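14/01/2021

Dear diary, I have had the Linico album on since breakfast and I'm not even slightly sorry. It's the second one, the one they made after the keyboard player left, and I was so sure I would hate it that I left it in its wrapper for weeks. Well, more fool me! By the third song I was standing at the sink with my hands in the washing up, singing the low harmony (badly) and wondering why I'd been in such a sulk.

I suppose I should write down how the sulk began, because I know I'll look back one day and have forgotten. Last April, when the news came out that they were carrying on as a three, I took it very personally for a grown woman with a mortgage. I had tickets for Gristham and had been saving them in the kitchen drawer under the takeaway menus, and of course that show never happened anyway, what with everything. So I lost the gig and the line-up in the same spring. I remember reading the statement over and over, looking for hints. "Creative differences" covers such a lot of ground, doesn't it? The fan forum had 57 pages of theories by bedtime and I'm ashamed to say I read every one of them, including the daft one about the lighting rig.

Anyway. The new record. It is quieter than the first, and there's more room in it somehow. The old songs always had that big wash of keys over the top, and I loved that, I did, but you can hear the bass now, and the singing is closer up, as though she's leaning over the back of your chair. Track four is called Bamia and it's already my favourite. It has a funny little stop in the middle where you think it has finished, and then the drums come tumbling back in. I jumped the first time. I jumped the second time too, and I knew it was coming!

I took it out with me on my walk before lunch, on the old headphones with the tape round one side. I've been trying to do an album a day that way, one side there and one side back, and it does get me out of the house. You learn a street very well when you've nowhere else to go. I know which songs belong to which corners by now.

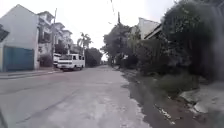

My road for track four, with the blue gate on the left.

Home again and straight on to the forum, naturally, to see what everyone else made of it. Opinion is split, as ever. There's one lot who say it isn't really Linico any more and they ought to have changed the name, and another lot who say it's the best thing they've ever done, and then there's me in between with my cup of tea, liking it very much and still missing the big noisy ending of the old live set. I typed out a long reply and then deleted most of it. What I left was "give it three listens", and it had 385 likes the last time I looked, easily the most popular I have ever been in my life.

They're doing a streamed concert next month, from some old picture house that opened in 1925, all red plush and gold cherubs if the poster is anything to go by. They are only selling 3000 tickets, which seems a strange thing to do when nobody has to sit in a seat, but I suppose it makes it feel like an occasion. I got mine in the first ten minutes. My heart was going like the clappers, and all for a link in an email! I've decided I'm going to dress up for it - proper shoes, the green top, lipstick - and have a drink in a plastic cup so that it tastes right.

I do wonder whether they'll play anything from the first album. Shetty would be the obvious one, as it was mostly guitar to begin with, and they could do it as a three without it sounding thin. The slow one about the ferry I can't see them managing at all. It would be nothing but gaps. Perhaps they'll ask somebody in to play with them, although I can just imagine what the forum would have to say about that, and I would have to go and hide under a blanket until it blew over.

As for the one who left, there's been a solo single. I've been too loyal to listen to it, which is silly, as I don't think they've fallen out, and even if they had it would be none of my business. I might try it tomorrow on the walk. It's only short, so I'd need something for the way back.

The needle's got to the end of side two again while I've been writing this and it is nearly ten o'clock. I haven't rung my sister, I haven't done the bins, and there's half a shepherd's pie on the side that wants putting in the fridge. One more go of Bamia, turned down low for next door, and then I'll see to the bins.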